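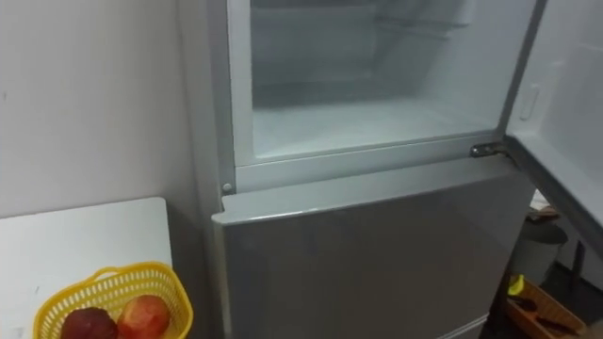 Planners shouldn't be allowed to forget. My whole argument, so if you're busy stop there.

Been helping Assunta Colombo's group with Pomier, the task planner they run on top of the Notby motion stack. Fruit and fridge jobs mostly. Most of June went on one bug and it wasn't in the grasping. The grasp code is fine. Boring even. What went wrong was the bit of software that beleives things -- fridge open, shelf clear, two in the basket -- and then never checks again.

Everyone writes it the same way. Look once, build the list, run the list. Nine steps, tidy log, lovely. Then one fact goes stale at step three and the other six are fiction.
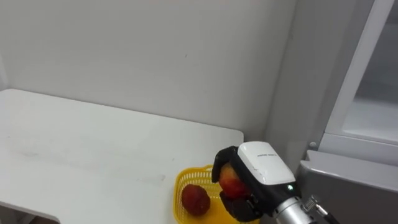 One peach in the gripper, one in the basket. Where does the planner think they are?

My view -- every fact gets a timestamp and an expiry. Door state, short. Table position, long. If it's expired you look again before you move the arm. Costs nearly 2 seconds a step on our machine and I'd pay it gladly.

Lozano, the other planner we tried, goes the opposite way and trusts a bigger vision model to sort it out. Maybe. But when it fails I can't tell what it thought, and I'm the one reading logs at 3 in the afternoon with a coffee gone cold.

The Siltthorpe people say re-checking makes the behaviour look hesitant. Fine. Let it hesitate. Speed can come later, I'd rather have a log I can beleive.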